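6.4 Stapling tool jams (fault 573)

The Perkum cell reports fault 573 when the stapling tool closes and no staple is delivered. The arm stops and holds position until the fault is cleared.

CAUTION: Do not reach for the stapler while the arm is powered. Press the stop button and wait 8 seconds.

1. Release the tool clamp and take the stapler to a desk outside the cell.
2. Hold the rear of the stapler in one hand and the front end in the other. Lift the upper arm away from the base.

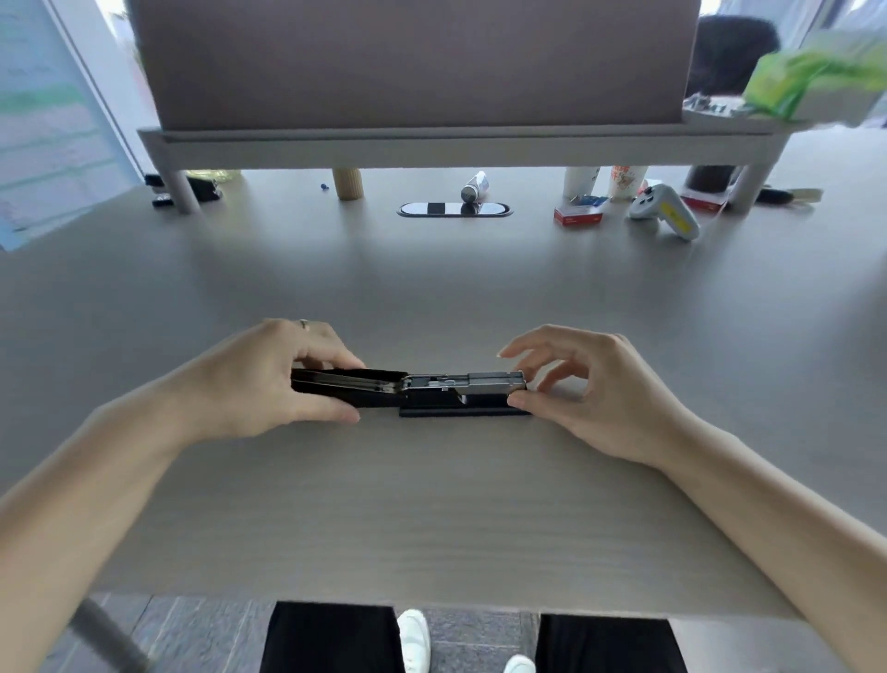 Figure 6-3. Opening the stapler by hand.

3. Look for a bent staple at the front of the channel. Remove it with tweezers — never with a fingertip.
4. Slide the remaining staples out and discard any short or damaged strips.

Keep both hands on the stapler while the channel is open. The spring can push the parts apart.
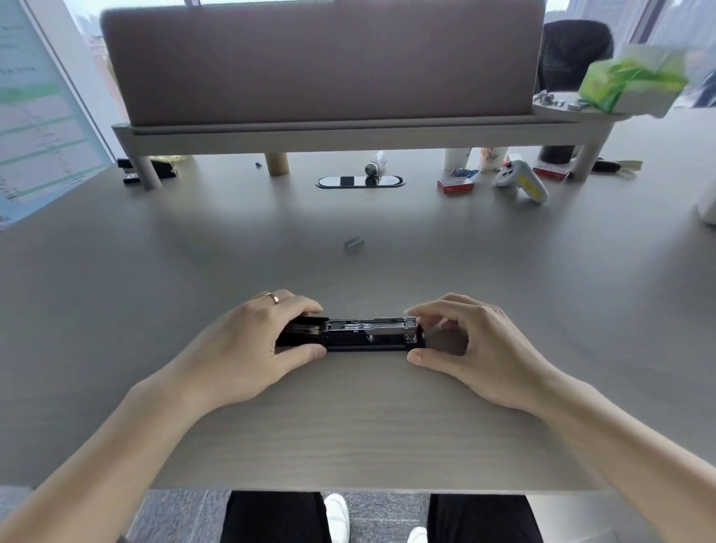 5. Load one full strip, close the stapler and make 3 test staples in scrap paper.
6. Refit the stapler, lock the clamp and select Clear Fault.

NOTE: If fault 573 returns within 170 cycles, replace the stapler and record the change in the cell log. Do not raise the closing force to work around a jam.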